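Gremitz Slim Card Wallet: Review

I bought the Gremitz in December to replace a leather bifold that had split along the fold. It holds 11 cards and a few folded bills. The shell is stiff, and for the first week I had to push hard on the slider to get anything out.

After a month it loosened up. Bank cards come out one at a time, but embossed ones still catch on the lip. Coins have to go somewhere else.

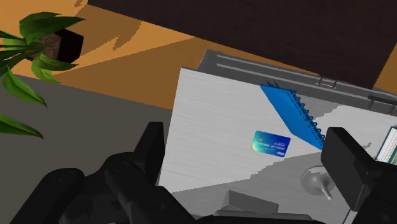 Price and returns

I paid $25 from Enache, with free shipping. The elastic band on my first one frayed and they replaced it without asking for photos. The Sesthorpe model costs more and has a coin pocket, so look at that one if you carry change.

Rating: four out of five. I would buy it again.

Reviewed by Oana Chiriac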